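Rules for hand-held gripper recording with many people in one room

Starnach Forum > Data collection > Good practice

dmalhotra
Posted Jan 14, 2025

Hello all. I am asked to write the floor rules for our recording sessions with hand-held grippers, and I would like to hear from people who have done this longer. English is my third language, so please excuse me if some sentence is stiff.

My draft has these points until now:

1. Every operator checks the marker cube before the first take. If it moved on its mount, stop and calibrate again.
2. One take, one task. If you drop the object, finish the take and label it as failed. Do not delete it.
3. Cables do not cross a walking path.
4. People who are not recording stay 20 feet away from the operator.

Number 4 is the one I am not sure of.

Gurkside_Mervin
Number 4 will not survive the first day. How big is your room? With several operators you would need a sports hall. We tried a distance rule in March and dropped it the same week.

I would also argue with number 2. If the object falls in the first second, the take is useless. Let the operator delete it.

a_desjardins
I disagree with Mervin about deleting. We had 619 takes from one batch and the failure rate looked wonderful, until I learned that two operators were removing everything they did not like. Now the operator can only add a label. Deleting is for the reviewer, with a reason written down.

On the distance I agree with him.

dmalhotra
Thank you both. I keep number 2 as it is, then, but I will add a "very short" label so the reviewer finds these takes quickly.

The distance I took from our rules for the robot arm, where it makes sense. Perhaps I copied without thinking.

poirier_lab
Please do not throw it away completely. The arm rule protects people from the machine. With hand-held grippers there are two different questions, and I would write them apart:

a) Safety. Mostly tripping and bumping. An operator looks at the gripper and not at his feet.
b) Privacy. Who is in the background, and did they agree to be recorded?

For b) a distance does not help. A person at 40 feet can still be recognized. 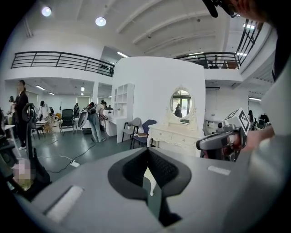

So our rule is that everybody in the room signs the consent form, also the ones who only sit at a desk. Visitors sign or wait outside. Mirrors and glass doors count as part of the room, and we check what they reflect before we start. Blurring comes later and we do not rely on it.

Gurkside_Mervin
Fine for a small team. In a shared office you will spend your morning collecting signatures.

poirier_lab
We have 84 forms in the folder. It took less time than one argument with the legal department.

a_desjardins
For number 3, I would write "no cable or power strip on the floor where an operator walks". People read "cable" and forget the strip.

dmalhotra
Very useful. New number 3 is as Audrey-Anne wrote it. Number 4 becomes: "Operators agree on their working areas before recording, and everybody in the room has signed." I will send it to Darlene for approval and post the full text in this thread when she returns it.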